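Skorkley Banco 2: entorno simulado para políticas de manipulación

Inicio > Investigación > Entornos > Banco 2
Ref. SK-B2-SIM. Disponible para grupos universitarios y laboratorios propios
Versión de 28 de mayo de 2022

Banco 2 es una estación de trabajo simulada para entrenar y, sobre todo, para suspender políticas de manipulación. Se entrega con el método de evaluación que usamos en casa, los pesos de referencia y una tabla de resultados que hemos decidido publicar entera, incluidas las filas que a Younes Lamrani le habría gustado redondear. 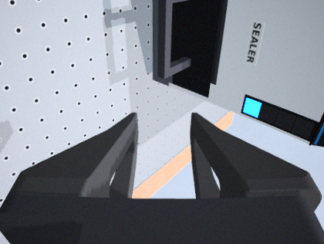
Banco 2 en simulación

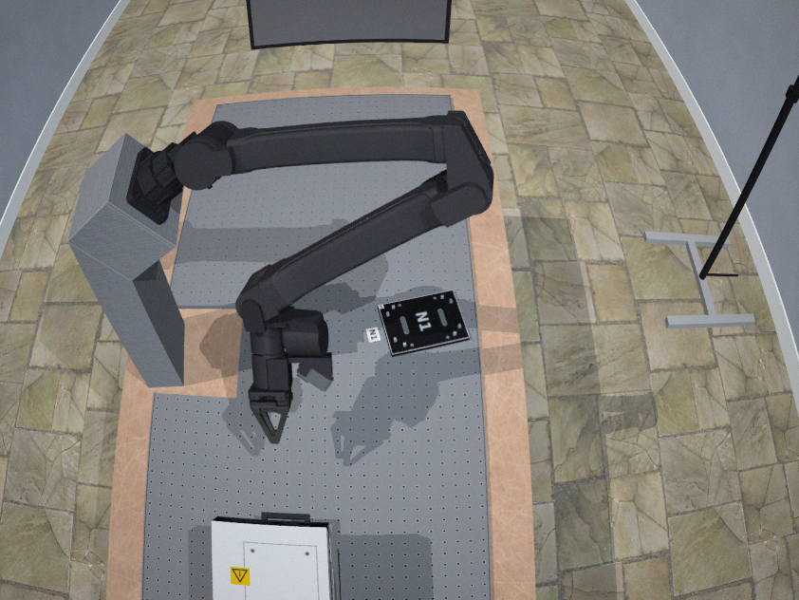
El método se llama Meka y parte de una sospecha bastante vieja en el grupo: que una política que acierta en simulación suele haber aprendido la simulación. La nuestra había aprendido las sombras. Cuando Dalia Naciri cambió la posición de la luz principal un viernes por la tarde, el modelo, que hasta entonces se paseaba por las tareas con cierta arrogancia, empezó a cerrar la pinza en el aire con una convicción admirable. De ahí salió todo lo demás.

Qué hace Meka

Meka no es una política nueva. Es una manera de repartir el presupuesto de entrenamiento entre variaciones de la escena. En lugar de aleatorizarlo todo por igual (luz, texturas, poses, fricción, y que Dios reparta suerte), mide cada cierto número de episodios qué variación está haciendo fallar al modelo y le dedica más muestras. Cuando deja de fallar ahí, pasa a otra cosa. Quien haya preparado oposiciones reconocerá el procedimiento.

Las variaciones se agrupan en 11 familias. Las que más trabajo dan son, por este orden:

Iluminación y sombras proyectadas
Pose inicial del brazo
Orientación de los módulos sobre la superficie perforada
Color y brillo de los elementos de mando
Retardo entre observación y acción

La última no se ve en ninguna captura y es la que más disgustos ha causado. Con el retardo fijo todo funciona de maravilla, igual que en las demostraciones. Con el retardo variable se descubre quién ha hecho los deberes.

Resultados

Todas las cifras corresponden a la misma política base, entrenada con el mismo número total de episodios. Solo cambia el reparto. Se evalúan 18 tareas, con condiciones de luz y pose que no aparecen en el entrenamiento. Una tarea se da por superada cuando la política llega al umbral de éxito definido en el archivo de configuración, que no se ha tocado desde octubre pese a las presiones.

Sin variaciones: 0 tareas superadas de 18
Aleatorización uniforme: 7 de 18
Meka: 11 de 18

Siete tareas siguen resistiéndose. Casi todas exigen colocar un módulo en una orientación precisa, y ahí el modelo se comporta como quien aparca en batería: entra, sale, vuelve a entrar y acaba dándolo por bueno. Kadri Dzene sostiene que el problema está en la cámara de muñeca, demasiado próxima a los dedos para ver bien el destino en el último tramo. Iona Munro sostiene que está en la función de recompensa. Llevan así desde el invierno y las dos tienen gráficas.

También probamos a combinar Meka con el preentrenamiento visual de Ashour. La mejora no superó la variación entre semillas, de modo que no la damos por mejora. Los registros van incluidos por si alguien con más fe quiere mirarlos.

Qué no demuestra esto

No hemos trasladado todavía la política al banco físico. Tenemos uno en Skindwood, con su propia lista de espera y una instalación eléctrica de carácter. Hasta que se haga esa prueba, los números de arriba hablan de generalización dentro del simulador y de nada más. Rogamos que no se citen como «transferencia a robot real», cosa que ya ha ocurrido en dos presentaciones ajenas y una propia.

Tampoco hemos estudiado colisiones con personas, fallos de sensor ni objetos deformables. El contacto está modelado con sólidos rígidos. Los cables quedan fuera, por motivos que entenderá cualquiera que haya intentado simular un cable.

Contenido de la entrega

Escena completa de Banco 2, con materiales y modelos de colisión
Política base y política entrenada con Meka
Planificador de variaciones, con las 11 familias ya definidas
Guiones de evaluación de las 18 tareas
Registros de entrenamiento con 21 semillas
Cuaderno de fallos

El cuaderno de fallos merece una línea. Lo empezó Dalia Grigaitė para su propio uso y está escrito en ese tono. Clasifica los episodios perdidos por causa probable y es, a juicio de varios usuarios, la parte más útil del paquete. Los comentarios se han conservado, salvo los dirigidos al motor de físicas.

Requisitos

Una GPU con memoria suficiente para ejecutar los entornos en paralelo. Con menos entornos también entrena, pero despacio, y conviene tener otra cosa que hacer. El planificador de variaciones corre en CPU y apenas se nota. La escena se puede abrir sin tarjeta gráfica para inspeccionarla, siempre que no se tenga prisa por girar la cámara.

Preguntas que nos llegan

¿Se puede cambiar el brazo?
Sí. La descripción cinemática va en un archivo aparte. Habrá que reentrenar, y las cifras de esta página dejarán de servir.

¿Se pueden añadir familias de variaciones?
Sí, el cuaderno explica el formato. A partir de cierto número, el planificador tarda más en decidirse y reparte peor. Nosotros paramos en 11 porque la siguiente empeoraba los resultados y era idea del jefe.

¿Funciona con otras políticas?
Meka solo necesita una tasa de fallo por familia, así que en principio le da igual lo que haya debajo. Lo hemos comprobado con una segunda arquitectura, en un subconjunto de tareas demasiado pequeño para presumir.

¿Por qué no hay vídeo?
Lo hay, en la carpeta de evaluación. Contiene los episodios malos en la misma proporción en que ocurrieron, lo que lo hace poco apto para ferias.

Licencia y solicitudes

Uso académico sin coste, previa solicitud. Para uso comercial hay que hablar con la oficina de Skorkley, que contesta los correos por orden de llegada y los formularios por orden desconocido. Indíquese en la solicitud el grupo, la política que se quiere evaluar y si se necesita la escena completa o solo los guiones.

Las dudas técnicas las atiende Younes Lamrani. Las erratas de la tabla de resultados, también.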